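Notebook, Thursday, open day at the Balaskas hall

Got in at 7 with Prodromos to set up and the doors weren't even unlocked, so we sat in the van and went over the talk again. He does the first half (what the Gedanetti project is for), I do the demo. That worked fine last March and it worked fine today, mostly.

Big crowd! We'd planned for maybe half of what came, and by lunch the sign-in sheet was up to around 200. Two school groups, a lot of parents, and a fellow from Prollby who stood through the whole demo twice and asked good questions about cycle time. I gave him Panagiotis's email. Panagiotis, if you're reading this, sorry, and please be nice to him.

Things to fix before we take it on the road again:

The mic. It cut out whenever I walked behind the bench, which is where I have to be to reach the stop button. Clip-on next time, or let Prodromos talk while I run things.

The Lustasard controller wanted a restart after the lunch break and took forever to come back. I filled the gap by letting the kids guess how hard the gripper squeezes. Guesses went from "like a crab" to "it could crush a car." Keep that bit, they loved it, but leave the controller on over lunch.

The rope line was too close. People in the second row couldn't see over the first, and the little ones kept ducking under. Move it back and put the screen up on the tall stand.

What everyone asked, kids and grownups both, was why we bother with soft, floppy stuff when blocks are so much easier to pick up. I must have answered that one all day long, and I got better at it as I went. A block stays the shape you left it in, but with a chain you get a new shape every single time it's put down, so the arm can't just replay what it did before. For the short version I'd point at the little metal ring on the end and ask where they would grab, and nearly everybody said the ring. Then I'd ask about the wavy part, and that got them arguing with each other, great fun. One more for the list: the left finger's pad is scuffed pale down the middle while the right one still looks dark, so check the spares drawer and swap it before the next visit.

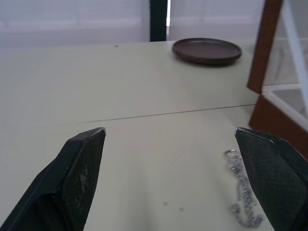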